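Nuvar-Clear: hand-held gripper demonstrations of table clearing with multi-object grasps

README, release 2
Last edited 29/07/2020

Summary

Nuvar-Clear is a set of 1345 demonstrations of table clearing recorded with a hand-held parallel-jaw gripper in ordinary rooms. It was put together to test one question: does a policy trained on demonstrations in which people pick up several things at once learn to do the same, or does it fall back to picking one thing at a time? The release contains the wrist video, the recovered gripper path, the jaw opening over time, and a short grasp record for each closure of the jaws.

The data was collected by the Haruna group at Janditstead. The training code and the evaluation scripts are kept in a separate repository (giravitz-train) and have their own README. What follows covers the data only, apart from a short section on the baseline result, which is needed to make sense of the grasp labels.

Background

Most clearing data we had access to treats a grasp as an event with one object in it. The labels follow from that: one object class, one mask, one success flag. People clearing a table don't work this way. Given light packaging they will gather two or more items between the fingers, squeeze, and move the lot. With a parallel gripper in the hand they do much the same, within the limits of the jaw opening.

Our earlier release (release 1, March) threw these grasps away at the filtering stage, as the object detector disagreed with itself over what was being held. This removed a large share of the quickest demonstrations and left a bias towards slow, tidy ones. Release 2 puts them back and labels them properly.

Contents

Each demonstration is one folder. The folder name is a running number and carries no meaning.

wrist.mp4 – video from the fisheye camera on the gripper, not rectified
pose.csv – gripper position and orientation, one row per video frame
jaw.csv – jaw opening in millimetres, one row per video frame
grasps.json – one entry per closure, see below
task.txt – the instruction read to the demonstrator, one line
flags.txt – quality flags, may be empty

Room identifiers are in rooms.csv at the top level. There are 11 rooms. The splits are made by room, so no room appears in both training and test. Please keep to the supplied splits if you intend to compare against our numbers.

Grasp record

Every closure of the jaws that lasts longer than the minimum hold time gets an entry in grasps.json. The fields are:

start, end – frame indices of the closure
held – list of object categories judged to be between the pads or carried by them
contact – for each entry in held, one of direct, trapped, hanging
release – one of placed, dropped, transferred, unknown
opening – median jaw opening over the hold

The contact field needs some care. Direct means that at least one pad presses on the item. Trapped means the item is held only through another item, for example a can resting on a bag which is itself pinched. Hanging means the item is carried by a corner or edge and most of it is free to swing. An item can change state during a hold. Where this happens the state that lasts longest is recorded, and the flag contact_mixed is set in flags.txt.

Categories are coarse on purpose. Cans, canisters and tubs are all "rigid container". Crisp packets, sweet bags and sachets are all "soft pack". Loose wrappers and clear bags are "film". We tried a finer list first and the annotators disagreed too often for it to be of use, mostly between soft pack and film once a bag had been crumpled.

Collection procedure

Demonstrators were asked to clear the table and were not told how many items to take per grasp. They were not asked to tidy the room beforehand or to move furniture. Items came from whatever was to hand in the room, so the mix varies a good deal from one room to the next. Two rooms have almost nothing but snack packaging.

Each demonstration begins with the gripper open and still, and ends when the demonstrator says the table is done or when 3000 frames have been recorded, whichever comes first. Demonstrations stopped by the frame limit are marked truncated. They are kept in the training split and left out of the test split.

The jaw opening is measured on the gripper and does not depend on the video. Pose is recovered from the video afterwards. Large plain surfaces such as white walls give the tracker little to work with, and pleated curtains are worse, as the repeated folds produce false matches. Segments where tracking was lost for more than a few frames are marked pose_gap. We do not fill them in.

Annotation

Annotators worked from the wrist video, with the jaw trace shown underneath. They were told to label what is carried, even where the category has to be worked out from earlier frames. Occlusion is the main difficulty. In a bundle the top item is usually plain to see and the lower ones are covered by the fingers, by the gripper body, or by each other. 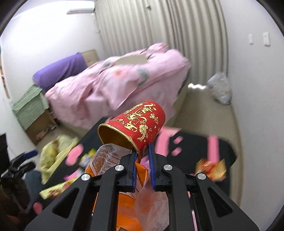 Annotators were therefore allowed to step back and forward through the whole demonstration before settling on a list. Film is the category most often missed on the first pass, since a clear bag against a dark table or the black gripper body shows little more than a few bright creases. A second pass was made over every closure with two or more items in held. Where the two passes differed, both lists are kept, the second under held_alt.

Rigid containers lying across soft packs account for most of the trapped labels. The border between trapped and direct is poor in these cases: the pads have some give, and a can that sits on a pinched bag may also touch a pad along its lower side. Treat the two labels as one class if your method is sensitive to this. Our own evaluation does.

Baseline result

Two policies with the same network and the same training schedule were compared. The first was trained on single-item grasps only, which reproduces the filtering of release 1. The second was trained on everything. Both were run on a fixed arm with the same jaw and pads, on a table set with unseen packaging.

The second policy does produce multi-item grasps, and clears soft packs in fewer closures than the first. The gain all but disappears when the table holds mainly rigid containers. It also drops more. Most drops involve items that the grasp record would call hanging, and they tend to occur during the turn towards the bin, when the arm moves faster than a demonstrator's wrist did. Slowing the turn removes part of the difference – the rest seems to come from closing too early, before the second item is fully between the pads.

We tried weighting the loss by the number of items in held. It made the policy sweep its jaws across the table in search of a second item even when only one was left. The weighting is off by default in giravitz-train and we would advise leaving it off.

Known problems

jaw.csv has a constant offset in one room where the gripper was not zeroed before the session. The offset is listed in rooms.csv and has not been subtracted.

A small number of closures are labelled unknown for release because the demonstration ends with the jaws still shut.

Items in the background of a room are not labelled. Do not use the absence of a label as evidence that an object is absent.

The test rooms are on average more cluttered than the training rooms. This came about through the split by room and was not corrected.

Printed text on packaging appears in several scripts and is not transcribed. Models that read labels may pick up cues which ours did not have.

Use and access

The data may be used for research. Faces and spoken audio have been removed, but the rooms are private rooms, and anyone using the data is asked not to try to identify where they are. Requests for the raw video, including segments dropped for tracking failure, go through the Janditstead address given in the top-level contact file.

Changes since release 1

Multi-item grasps restored and labelled
contact and held_alt fields added
Category list shortened
Splits remade by room
pose_gap segments marked and no longer interpolated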